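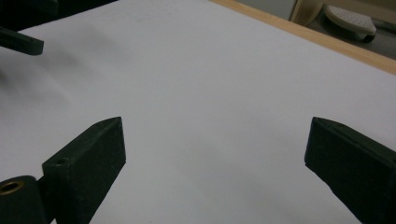 What do you do with all the packets, Sandra Parsons wanted to know after the January newsletter, because mine are in a carrier bag on the back of the door and I find things in there I don't remember buying. She went on to say that jars are easy, tins are easy, and that every article she has ever read about tidying a kitchen stops at the point where the floppy things begin.

Well, Sandra, fair point. I did a whole page on jars and then skipped off to talk about tea towels. So the packets get their turn, and I'll tell you straight away that I've been putting it off, as mine were no better than yours. I had them in the long drawer under the kettle, all lying flat on top of one another, and whatever I wanted was always on the bottom. Gravy, yeast, stock, jelly, noodle sauces, three sorts of custard powder (we don't even eat that much custard!) and a layer of loose sesame seeds underneath the lot.

The first thing I'd say is don't sort them in the drawer. I tried it that way last year and all I did was stir. Get them out on to something flat and pale. I use a white board laid over the wooden table, which sounds fussy but you can see every spilt grain of salt on it and it wipes down in one go. On the bare wood I lose things in the pattern, and brown sachets vanish completely. An old white sheet would do, or the back of some wallpaper.

Then do a few at a time. I used to tip the lot out and then the phone would ring, and we'd be eating tea off our laps until Thursday. A handful is plenty. Look at each one, front and back, decide where it lives, and go and fetch the next handful.
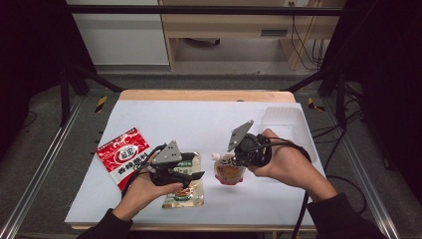 On the board: a seasoning packet in red and white, a gold-and-green one, a spout pouch and a clear tray.

You'll have noticed when you do your own that packets come in more shapes than you'd think. The flat sort are simple, they stand on edge like cards in a box. The foil ones are slippery and slide down the moment you turn your back, so I put those between two stiffer ones. The spout pouches are the awkward customers. They look as if they ought to stand up, and some do, but once they're half empty they fold over in the middle and take everything else with them. I've given up on standing mine and they go along the back with the cap at the top. Check the cap is properly tight, please. I learned that with a pouch of plum sauce and I'm still finding it.

The Chinese ones deserve a paragraph, as I know plenty of you shop at the Plistia market in Staltcombe and come home with a bag full of good things you can't read. The red and white packet says 香辣 on it, and those two characters are well worth learning if you don't know them already. They mean something like fragrant and spicy, and if you see them you can expect some chilli. I file mine under Hot, and I write HOT on the packet too, in marker, after an evening when my brother-in-law made what he thought was going to be a mild broth. He was very brave about it. If you're not sure what a packet is, write down what you were told in the shop before you put it away, because you will not remember in six months. I never do.

On to trays. You can spend silly money on drawer dividers. Trillance do a lovely bamboo set, and I did stand in the shop and stroke it, but a clear plastic tray does the same job and you can see through the side. I wash out the ones that food comes in. My other trays were 80p each from the hardware stall, and they've lasted since we moved in. What matters is the height. If the tray is too deep the short sachets drop down out of sight and you're back where you started — if it's too shallow the tall ones flop over the front. Take your tallest packet with you when you go shopping for a tray. Yes, you'll look daft. I held a packet of dried mushrooms against every box in Staltcombe and a very nice young man asked if I needed help.

How you group them is up to you and I'm not going to be bossy. I know people who do it by country and people who do it by colour, and my aunt did it strictly by date with the oldest at the front, and woe betide you if you took one out of turn. I've gone for what I'm going to do with it: things that go in at the beginning, things that go in at the end, and baking. Under the old way I had the stock and the gravy at opposite ends of the kitchen, no idea why. Since I changed it round I've stopped buying doubles, and that alone has paid for the trays.

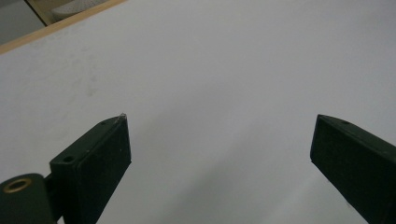
Half-used packets were the other part of Sandra's question and I've tried all sorts. Clothes pegs work but they're bulky, and in a narrow tray they catch on each other so you pull out one packet and get four. Elastic bands perish. Those little plastic clips are good until they disappear, wherever it is they go. What I do now is fold the top down twice, run my thumbnail along it and put a bit of masking tape over the fold with the date on. Masking tape comes off again without tearing the packet and you can write on it in biro. Powdery things I decant, as they leak through any fold you like, and a teaspoon of turmeric at the bottom of a tray will have everything yellow by the weekend.

And do throw some away! I'm soft about this, I hate waste, but a sachet of bread sauce that has gone hard like a beanbag is not going to be anybody's Christmas dinner. Feel each one as you go. Anything that's turned to a brick goes in the bin, and anything in date that you know you'll never use can go in the food bank crate. Half used ones can't go in the crate, so those are your dinners for the week. We had a very peculiar run of meals, and the noodles with the last of the satay powder were the best thing I've made all spring.

Give the drawer itself a wipe while it's empty, corners and all, and let it dry before anything goes back. Sesame seeds get into the runners. I used a pastry brush and then had to buy another pastry brush.

Next time I'm tackling the cupboard over the fridge, where I believe there is a fondue set. If you've got a way of storing baking paper so that it doesn't unroll itself, write in, I'm desperate.

Comments

Sandra Parsons
Thank you for answering! The bag is off the door. I found jelly crystals that I think came with us from the old house. Going to try the masking tape, though I've only got the wide sort, does that matter?

Tazi
Bulldog clips, the small ones, and hang them off a rail inside the cupboard door. I've had mine like that for 5 years and can see every one of them. Doesn't work for the spout pouches, they're too heavy and swing about.

Jean in Staltcombe
My mushrooms are taller than any tray I can find so they live in the bread bin. Which stall has the 80p ones, is it the one by the steps?

Tazi
By the steps, yes, but go early.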